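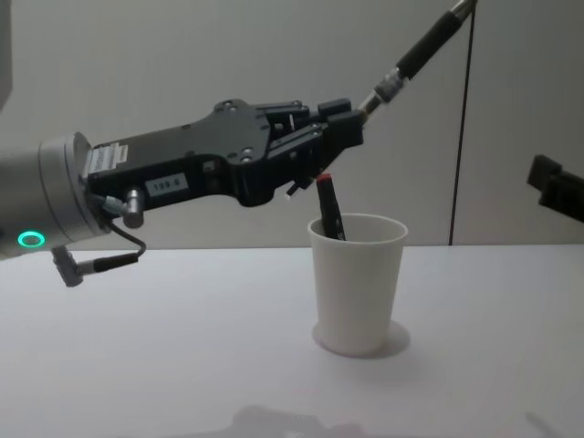 Paper cups fall over, according to a reader who wrote in after my last post about desk supplies, and I should buy a proper pen holder and be done with it. The same message recommended one from Mellent with a rubber foot and five compartments. I looked it up and it seems fine. I still keep my pens and markers in paper cups and I want to write down how that works, mostly for the other person who asked.

I started when I moved to the apartment in Bavel. The desk was the first thing set up and everything that normally went on it was in a box I couldn't find. I had a sleeve of white paper cups for the move, so one got the pens and another got the markers. The box turned up in March with the ceramic jar in it. By then I didn't want the jar back on the desk. It weighs as much as a brick, and the bottom always had a layer of dust, eraser crumbs and one or two paper clips that I never got out because getting them out meant turning the jar upside down over the trash.

A cup you just replace. I go through one every couple of months, sometimes sooner if a cap comes off and ink soaks into the bottom.

On falling over: yes, they do, if you fill them wrong. A paper cup is narrower at the bottom than at the top and weighs almost nothing, so whatever you put in it decides where the weight goes. One marker leans against the rim and pulls a little to that side. Two on the same side pull more. Four or five spread around the rim are steadier than one. The worst thing I ever put in a cup was a pair of long scissors. They went over every time I touched the desk, and now they live in the drawer.

If I want a cup to stay put with only one or two things in it, I drop a few coins in the bottom. I tried dried beans too, but the tips of the pens got dusty and a bean ended up in the printer. You can also put one cup inside another. That makes the wall stiffer but doesn't help much with tipping.

The next question is which end goes up. For markers I keep the cap up. I know some people store them cap down so the ink stays near the tip, and for whiteboard markers that have been sitting for a long time I do lay them flat for a night before I give up on them. In the cup, though, I want to see the cap, because the cap is how I know the color. Most of my markers have dark barrels and from the side you can't tell red from blue until you've already pulled one out.

Pens are different. Mine are nearly all black ballpoints and it doesn't matter how they go in, so I put them in however they happen to be in my hand.

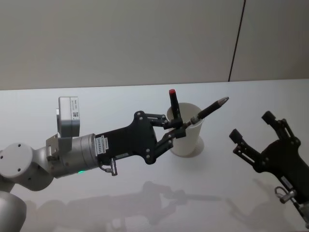

Mixing pens and markers in one cup is the real mistake, a comment under the earlier post said, and you end up writing on a whiteboard with the wrong thing. I've done that once, with a permanent marker, on the board in the hallway at the Gridadlow office. It took most of a lunch break and a lot of alcohol wipes to get it off. So I agree up to a point. At work I keep them apart now. At home I don't own a whiteboard and I mix them all the time. A black pen and a red marker are hard to confuse if you look at what you're holding.

What I do at home is sort by how often I use a thing. The cup near my right hand gets the pen I write with and one marker. I use the marker for labeling freezer bags and boxes and for crossing things off the paper calendar. Everything else goes in a second cup on the shelf, and the real extras go in the drawer.

The drawer was the bad part. I cleaned it out this month for the first time since the move, and since I was going to write this post I counted. There were 31 pens and markers in it. I tested each one on the back of an envelope with a few loops. Any pen that skipped got a second try after I scribbled for a bit, and if it still skipped it went in the trash. Several of the markers had dried out completely, including two I'm sure I bought last winter. I suspect I didn't push the caps on until they clicked. I do it properly now and I check by trying to turn the cap a little.

I kept 3 of the markers and most of the black pens. The free hotel pens went to work. There was a gel pen from Ağca, from the stationery shop by the ferry stop, which I thought had run out years ago and which wrote on the first loop. That one is back in use.

I also wiped down the desk while it was clear. It has a white top and shows everything. Ballpoint comes off with a damp sponge and a little dish soap. Marker needs alcohol, and I try not to rub too long in one spot because I did that on an older desk and left a dull patch. After that I put back the lamp, the calendar and the cup, and left the rest off for a few days to see what I missed. I missed the stapler and the tape. I didn't miss the letter tray, so the letter tray is in the closet.
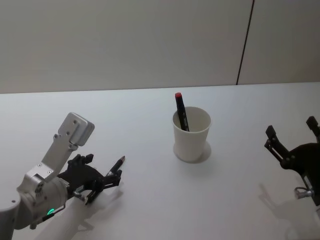
Where the cup stands matters more than I expected. I used to push mine all the way to the back edge to have more room, and then I'd reach over the keyboard for it and put the pen down wherever my hand was when I finished. By evening the pens were all over the desk and the cup was empty. With the cup closer to the middle I can drop a pen back in without looking up much. It's a bit in the way when I unfold something large like a map or a pattern sheet, and then I move it to the shelf.

For cups, I use the plain kind without a handle or lid. The small ones for espresso are too short and a full-length marker tips them. The tall ones swallow a short pencil completely and you have to fish for it. The medium size is about right. The wall should be thick enough that it doesn't dent when you pick it up full. I don't use cups that have had coffee in them, even rinsed, because the seam at the bottom goes soft.

Cost isn't much of an argument either way. The last sleeve I bought had enough cups for years of this, and most of them will get used for drinks anyway. The ceramic jar now holds wooden spoons in the kitchen and does that very well.

I still have the power cords to sort out, in the drawer under the pen drawer. I've put that off since the move and will probably put it off until December.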